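Reading time: 3 min

Section 3. Installing the Skudis Under-Counter Water Filter

3.1 Before you start

The Skudis fits any base cabinet with 26 inches of clear height. It connects to the cold line only.

CAUTION: Do not connect the filter to a hot water line. The cartridge housing will deform.

1. Close the cold shutoff valve and open the faucet to release pressure.
2. Place a shallow pan under the valve.
3. Disconnect the faucet supply hose at the valve end.

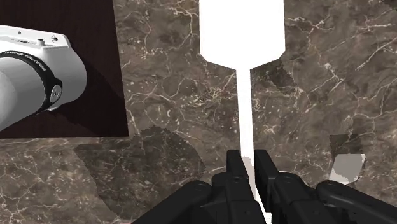

4. Thread the Segura tee onto the valve by hand, then tighten it a quarter turn with a wrench.
5. Reconnect the supply hose to the upper port of the tee.

NOTE: Do not use thread tape on the compression side of the tee.

3.2 Mounting the bracket

1. Hold the bracket against the side wall of the cabinet. Leave at least 2 inches below the housing for cartridge changes.
2. Mark the holes, drill, and drive the screws supplied.
3. Hang the housing and push the tubing into the inlet until it stops. Pull back lightly to check the grip.

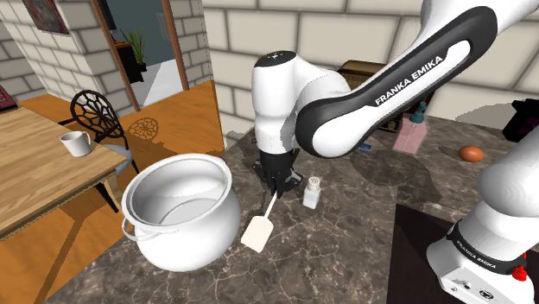
3.3 First flush

1. Open the shutoff valve slowly and check each joint for drips.
2. Run the filtered tap for nearly 32 minutes. Discard this water.
3. Reset the cartridge counter by holding the button for 3 seconds.

Cloudy water during the first days is trapped air and clears on standing.

Comments

ronovton_reno: Tee leaked until I took the tape off. See the note in 3.1.

tapside: Does the older Skosenano cartridge fit this housing?

mk_plumb: No, the collar is wider. You need the adapter.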